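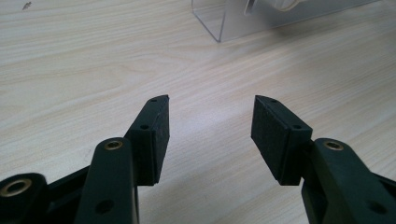
Fig. 6.1 Two-finger gripper, open over a wood tabletop. Foam pads on the inner faces, brass rings in the joints.

Chapter 6
Paying for the Hand: Budgeting Grippers and Other Small Equipment

What you need before you start: the task sheet from Chapter 5, a calculator, a blank budget form. Chapter 4 (floor space) helps but isn't required.

Most first budgets get the arm right. Big line, one quote, one signature. Then the small stuff. Fingers, pads, bushings, screws, a bench to bolt things to, the hours to put it together. Left off, or lumped in as "misc." This chapter is about that part of the form.

Look again at Fig. 6.1. Each fingertip block has a foam pad on its inner face. Pads are soft and they rub on whatever gets picked up, so plan on them as a supply item, same as gloves or tape. The plastic parts go on a different line. The metal rings on a third, if you're buying them separate from the finger. Three lines, three different life spans. A student who writes "gripper, 1" has hidden all of that from whoever has to pay for it next year.

6.1 The Matside order

Matside is a small packing shop. Wayne Sugden ran the floor, Jamie Lambert did the purchasing. They wanted two picking stations and had 4000 dollars set aside for end-of-arm parts, arms already paid for out of another account. Sugden's request, dated 17 February 2018, was one sentence long: grippers for both stations, soft pads, soon as possible.

Lambert got two quotes. Sendora sold a finished hand, closed housing, pads glued in at the factory. Pridach sold a kit of plastic parts with pads you stick on yourself. The kit was a lot cheaper. She bought the kit.

Here is what wasn't on the form. Assembly time. Spare pads. Shipping on the second order of spare pads, then the third. A set of bits that fit the screws. By July the shop had gone through 126 pads and the parts money was spent, with one station still running on its first set of fingers and no spares in the drawer.

Was the kit the wrong choice? Not settled, and your class may split on it. Keith Cropper, who took over purchasing later on, kept buying the kit. His argument was that a worn pad on the Sendora hand meant sending the whole hand out, and the station sits idle the whole time its gone. What he changed was the form. Pads got there own line, ordered by the box, with a reorder point written next to it.

6.2 Four kinds of cost

Purchase cost. What the invoice says. Include tax and shipping, people forget shipping.

Setup cost. Hours to assemble, mount, adjust, test. Use the real hourly rate of the person doing it. If it's you, you still have a rate.

Running cost. Pads, fasteners, cleaning supplies, replacement fingers. Work out a monthly figure, multiply by the months in the plan.

Idle cost. What the shop loses while a station is down. Hard to pin down. Put in a low and a high figure and label them both.

Add all four over the planned life of the item. That total is the cost of ownership and it's the number to compare between vendors. Comparing purchase price alone will pick the kit every time, whether the kit is right or not.

6.3 Spares

How many? Start with the longest delivery time the vendor has quoted you, in weeks. Multiply by the pads used per week. Add one full set for each station. That's your reorder point. When the drawer hits that number, order. Don't wait for the end of the month.

For plastic fingers the usual practice in this book is one spare pair for every 5 stations, and never fewer than one pair. Left and right fingers may look like mirror images and still be separate part numbers. Check before ordering, write both numbers on the form.

Key terms: consumable, cost of ownership, idle cost, lead time, reorder point.

The next section works through a full budget for the Miranda line, a bigger job then Matside, with the arms included this time. Have your form ready. The blank copy is in Appendix B.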